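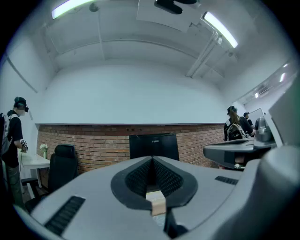 A subscriber asked by letter whether the second Skokstead omnibus would reprint the strips in printed order or in story order. The meeting agreed on printed order, with the original page numbers kept in the margin.

1. Contents. The second volume is to run to 95 strips, including the Plomside two-parter left out of volume one. Two pages are still missing from the scans. The Pant file copies are to be checked first.

2. Colour. Flat colour to be matched to the weekly printings. No new shading.

3. Print run. Set at 3,000. Volume one has sold 2,328 copies to date. The Gongate quote was accepted, subject to a paper sample. 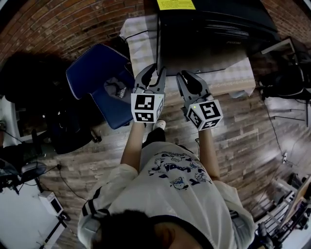 PLOMSIDE, July 8, 2021

4. Lettering. Worn captions to be repaired from later printings where these exist. Redrawn letters to be listed at the back.

5. Matters carried over from June. Cover stock: deferred. Spine numbering: agreed, to match volume one.

Next meeting to be fixed once the paper sample is in.

Filed under: Reprints, Minutes
2 min read

Recent items
Skokstead omnibus, volume one: corrections
Gongate paper samples compared
Index to the Plomside strips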